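**Re: [floor-talk] Two arms on the packing table, and what happens to the rest of us**

Hello everybody, and sorry for the long one, I've had a pot of tea and an hour to myself. 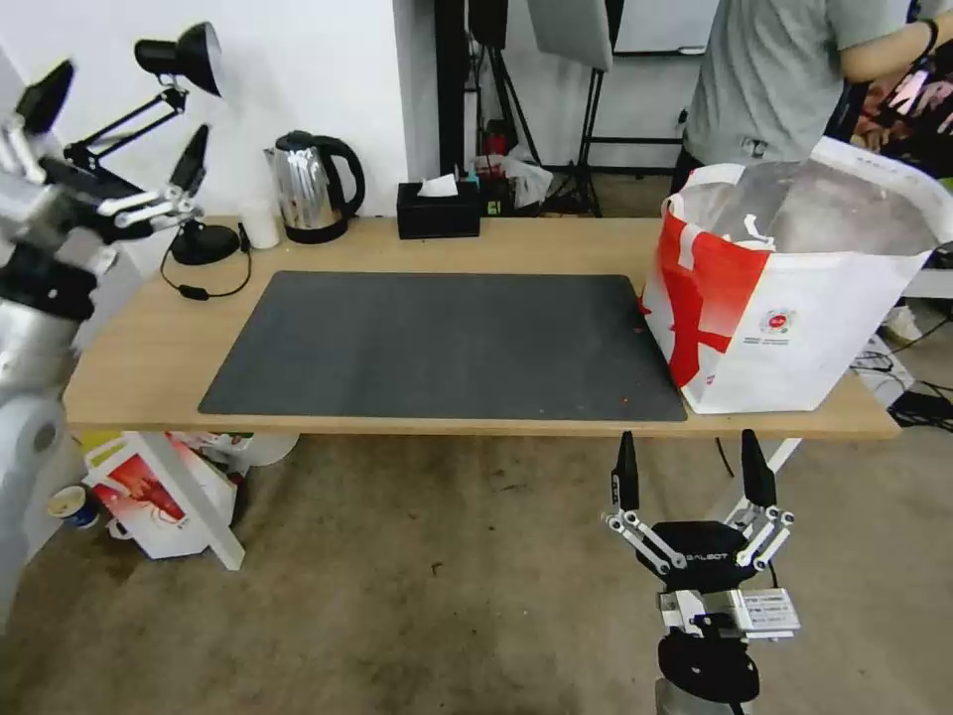
Ilídio Morais wrote to the list last night:

> I have been reading the thread about the Niton site and I keep coming back to the same question, which is what we are going to do with our hands. I have packed for Trukusel going on nine years. When the arms came in, they told us our jobs were safe, and I believe them, mostly. But a job being safe and a job being the same are two different things to me. I used to go home tired in the shoulders. Now I go home tired in the eyes, from watching. I can't decide if that's better.
>
> Also, does anybody else miss talking? With four of us around a table, you talked all shift. Now it's one person to a table and you feel silly talking to the arms.

Ilídio, thank you for this. I read it twice, and then I read it out loud to my husband, who used to be on the loading dock at Teixeira and who said "well, he's right about the eyes" and went back to his crossword.

I'm at the smaller building, where we do mixed bags. For those who haven't worked with one of these setups, ours has two arms at a table with a dark mat on it, and one of us stands at the end by the shopping bag. The mat matters more than you'd think! Before we had it, things slid all over the wood and we spent half the morning setting them straight again. The grippers have two fingers each, and they are fine with a box or a jar and terrible with anything limp. Thin plastic is the worst. Put a floppy liner in a bag and you'll still want a person nearby, at least at our place.

Some numbers, because a few of you asked. In September our table did 1,384 bags, and the hand tables next door did 1,617. So the arms are slower than the people, still, and I'll admit a few of us were pleased to see it on the sheet. Our lead says that the target for the arm table is 900 in a half month without a person stepping in, and we aren't near that. We had 165 step-ins in one week alone (that was the week of the soft pouches, and I'd rather not talk about the soft pouches).

What has changed for me is harder to put on a sheet. I was a fast packer. I don't mind saying so, I was proud of it, and new people were sent to stand beside me and learn. Being fast doesn't count for anything at the arm table. What counts now is noticing early, seeing that a bag is leaning or that a handle has flopped over the opening, and getting in there before it turns into a mess. Some of the people who were slow by hand are wonderful at this. Jolly good for them, too, they'd been made to feel bad about their numbers for years. It has taken me longer to get used to than I expected.

On the money, since Ilídio was too polite to bring it up: at our building the table attendants got put on a different pay line, and the old piece bonus went away. The base went up a little. For me it comes out close to even, and for the fastest packers it's a cut. If you're at a place where this is still being talked over, please ask about the bonus before anything is installed. We asked afterward, and by then it had all been typed up.

And yes, I miss the talking. What we did was push two of the tables closer together so that the attendants stand nearly back to back. It took some arguing over the cables, and the power strips on the floor still need a better home than the floor. But I can chat with my neighbor now, and the afternoons go by faster. There's a kettle and tissues within reach too, so we're not doing badly for comforts.

Does anyone know how they handle rotation at Jivham? I heard they switch people between the arm tables and the hand tables every two hours, and that the eye strain got better. I'd love to take that to our lead with something in writing behind it, even if it's only a copy of the schedule. You can send it to me off-list if you'd prefer.

Ilídio, are you coming to the potluck this time? You promised the rice last year and we're all still waiting.

Warmly, and with apologies for the length,

Your friend at the mixed bag table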